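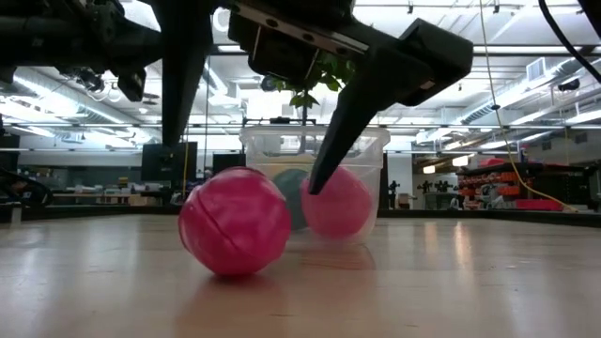

Sheena pregunta si el robot sabe que una pelota es redonda. No lo sabe, Sheena. En nuestro club de robótica, el programa Sivari recibe números: dónde está la pelota y cuánto debe cerrarse cada dedo. Si los dedos cierran demasiado arriba, la pelota se escapa y rueda.

Por eso los alumnos practican mucho. Cada equipo tiene 60 minutos y prepara una sola tarea para el concurso de abril: agarrar una cosa, levantarla y soltarla en un recipiente. 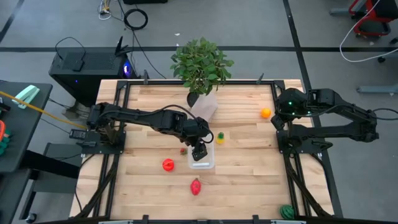
Una fruta de juguete es más difícil que una pelota -- cada una tiene su forma, y los dedos deben llegar por el lado bueno. Ezequiel repitió su prueba siete veces y cambió un solo número cada vez. Puedes intentarlo en casa con dos cucharas y una mandarina.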